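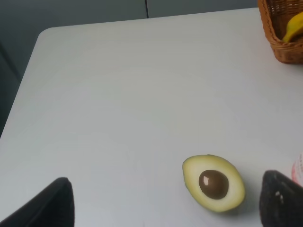

Keeping half an avocado for the next day

I only ever use half an avocado at lunch, so the half with the pit ends up sitting on the table next to the fruit basket until I remember it. By evening the top is brown and I scrape off a good layer. I have tried leaving the pit in, and the part under the pit stays green but the rest doesn't. What do people do with the other half? I don't want to buy a gadget if I can avoid it.

Posted by norneo_kitchen, Feb 11, 2022

holub143
Leaving the pit in only keeps air off the spot it covers. Rub the cut side with lemon or lime juice, then press plastic wrap right down onto the flesh so there are no air pockets. Put it in the fridge, not back on the table. Mine keeps until the next day, sometimes 2 days. There will be a little brown at the edge. It's fine to eat, or you can shave it off with a butter knife.
If you have no lemon, a thin coat of olive oil works nearly as well.

Clenetti
lime juice. or just eat the whole thing

tablecorner
I agree with the plastic wrap. Also, if there are bananas in that basket, keep your uncut avocados somewhere else unless you want them ripe soon. Bananas give off a gas that speeds up ripening. Once an avocado is ripe, move it to the fridge whole and it will hold for a few more days. I buy smaller ones now and have fewer halves to deal with.

Related
Bananas going spotty too fast
Can you freeze mashed avocado?
How to clean a wicker fruit basket
Avocado still hard after cutting it open

Contact | Terms | Copyright Jurgate Home Help | Back to top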